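## 2. Preparing the table and the compartment box

Before you fill the Zomora compartment box for the first time, please prepare the table where it will stand. Reserve five minutes for this section.

1. Choose a flat table with enough free space in front of the box. The lid opens toward you and needs its own place.
2. Put the box down with the latch facing you.
3. Release the latch and lower the lid slowly until it lies flat on the table.

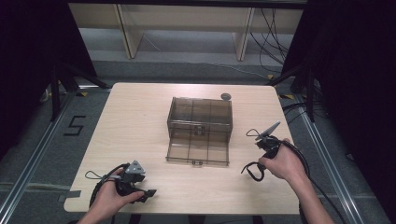
*Fig. 2-1. Box on the table, lid folded open to the front.*

**Caution:** Do not press on the open lid and do not lean your arm on it. The hinge can break.

4. Look at the table surface beside the box. Small parts are difficult to find between crumbs and dust, so clean this area with a dry cloth.

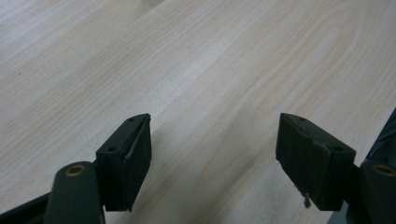
*Fig. 2-2. Tabletop with a few tiny dark particles. Wipe before sorting.*

**Note:** The curved lines of the wood grain are not dirt or scratches. Please do not rub them with a hard sponge.

5. Keep one part of the table free as your sorting area. Parts from the Bastos refill bag (79 pieces) should be poured here in small portions, never directly into the compartments.

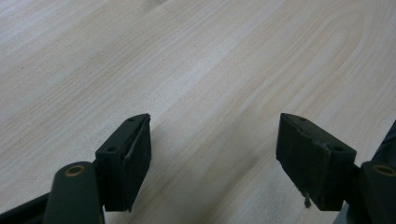
*Fig. 2-3. Free surface for sorting.*

6. Sort the parts by size and begin with the compartments at the back.
7. When you finish, check that no part stands higher than the inner walls. Then close the lid and push the latch until you hear a click.

If the latch does not click, see section 5.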